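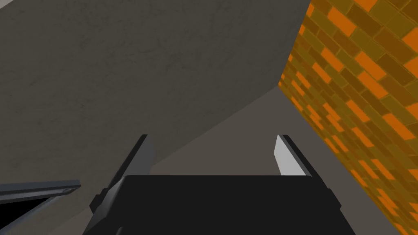
Anyone who has driven out to Drindville knows the last stretch of road is slow, and by the time I had parked and found the right door at Hitetmont I had missed the coffee and very nearly missed the start. The open day is held every May, and I had been meaning to go for years (my old job was in a furniture warehouse, so I have a soft spot for any place that worries about drawers and bed frames).

Hitetmont looks after furnished rooms for people who stay a few weeks or months at a time. They have 278 of them spread over the county, and every one has to be put back in order between guests. That is a lot of bending, reaching, opening and closing, and it wears on people. So the company has started bringing in robots with two arms, and before a robot goes near a real bedroom it practices in a simulated one. The simulation software is called Tomon, and most of our tour was spent in the Tomon room, with its big screens and its very tired carpet. 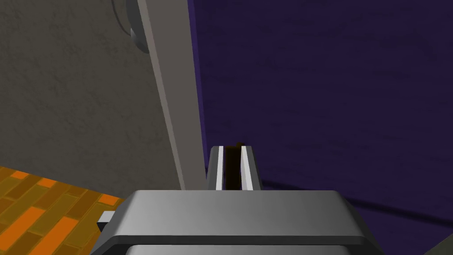 By Lorna Cheema

I had expected to be shown something fast and shiny, and what I got was slow, patient work, which I enjoyed far more. The staff who run the practice sessions mostly came over from room service. Our guide had cleaned and reset rooms for eight years before she changed jobs, and she talked about drawers the way my grandmother talked about pie crust. She can tell from the angle of a gripper whether it is going to pull straight or pull crooked, and she says so to the engineers, who write it down. I asked if they always listened. She laughed and said they do now!

The part that stayed with me was the change in the working day. Under the old schedule a crew started at six in the morning and went until the list was done. The practice crew comes in at 8, sits down for a good part of the shift, and goes home at the same time every afternoon. Several people told me their backs were better. One man said he missed being out and about and talking to guests, and he has asked to split his week between the two, which the company agreed to after some back and forth.

There is a pay question too, and I was glad it came up without anyone being hushed. The practice jobs pay a little more, but there are only a few of them, and the crews who are still out in the rooms would like to know what happens to their hours when the robots are ready. The manager said no hours would be cut this year. Somebody behind me said "this year" back to him, rather quietly, and he nodded — I thought that was decent of him.
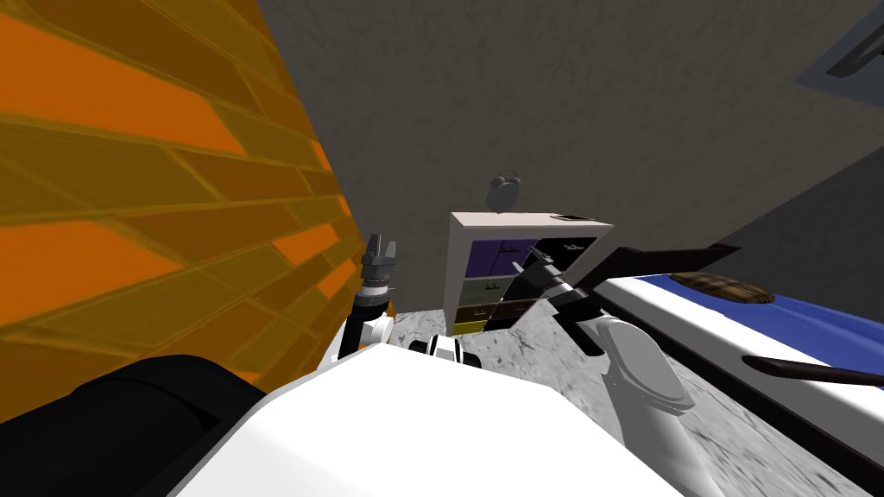

Does a person still have to check a room after a robot has worked in it?

Every room will still be checked by one of the crew, and that person has the final say on whether it is ready for a guest.

Lunch was sandwiches in the break room, where I got talking with two women from the linen side and lost my place in the line twice. They have their own ideas about what a robot should be given first (the heavy mattresses, please, and leave the folding alone). I wandered back through the Tomon room on my way out and stood watching for longer than I meant to, then took the slow road home with a Hitetmont tote bag and a leftover cookie on the passenger seat.

Contact | Copyright Drindville Visits | Back to top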